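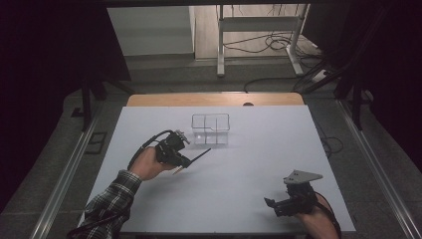
A divided clear box on the white tabletop.

Temari was a trading model with one rule: sell any token that fell 3 percent in an hour. At 46 it bought 1000 units of Vutach. The feed from Lagos lagged, and the model read the same price 300 times. It logged this as stability. 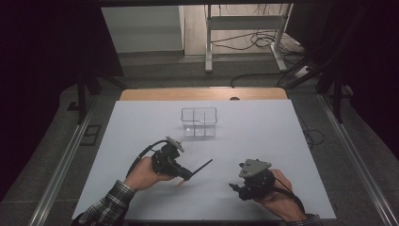

Stale data is still data, the reply from the Andodham desk read, and the rule was never triggered.

The position stayed open. Before noon the feed resumed, and Temari placed one sell order at a price that no longer existed.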